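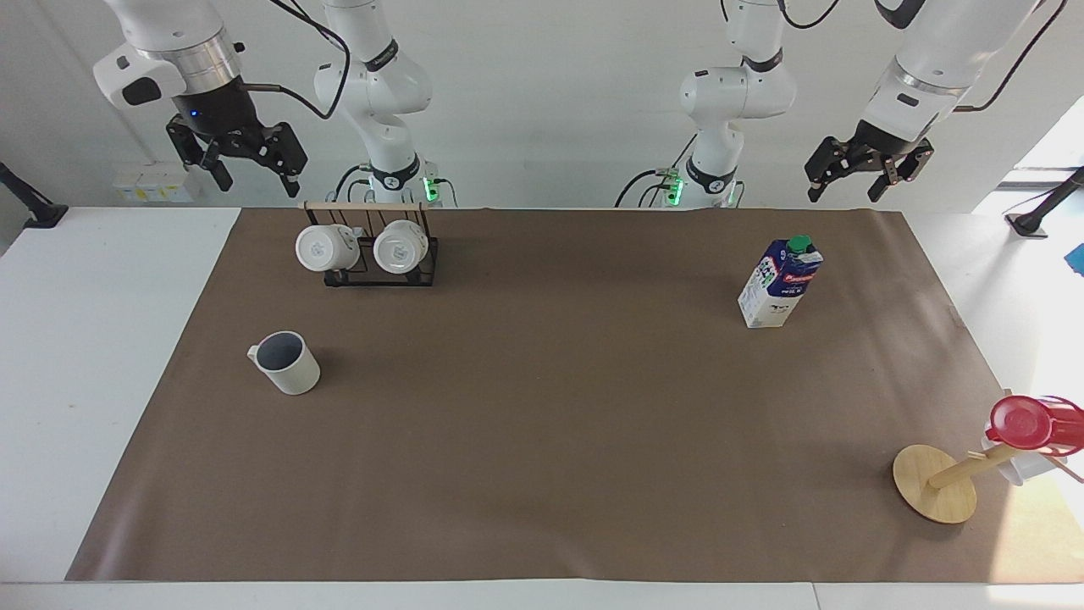 A mug rack, also called a mug tree or mug stand, is a household rack for storing cups by their handles. Most are made of wood, bent steel wire, or both — a wire body with a wooden crossbar is one common form. The foot is usually wide and flat to offset the load, which shifts as mugs are added or removed. Mugs hung from the handle take up less counter space than mugs set side by side. Countertop models typically hold up to eight mugs; wall-mounted rails may hold 20.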